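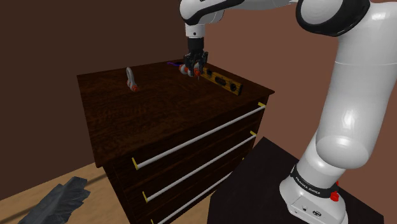 Stondow Match Ball, size 5

The Stondow is a stitched soccer ball for league play and regular training on grass or artificial turf. It has 32 panels, a textured outer skin and a butyl bladder that holds air well between sessions.

Sarkier took over the range from Coppens in May. The panel layout is the same as before, but the valve has been moved away from the main seam after complaints about leaks.

Size: 5 (ages 13 and up)
Stitching: by hand
Colors: white/navy, yellow/black
Warranty: 2 years on stitching and shape
Supplied flat, pump not included

Price: $35 each. Orders of 25 or more ship free, and club names can be printed on one panel at no extra charge.

"We train on it four nights a week and the shape has held," says Stepan Pasichnyk, who coaches the under-15s at Stetcombe.

Inflate to the pressure printed beside the valve. Wet the needle first. Wipe the ball down after muddy games and keep it away from heaters.

Size 4 is out of stock. Prices last changed 19 September 2022.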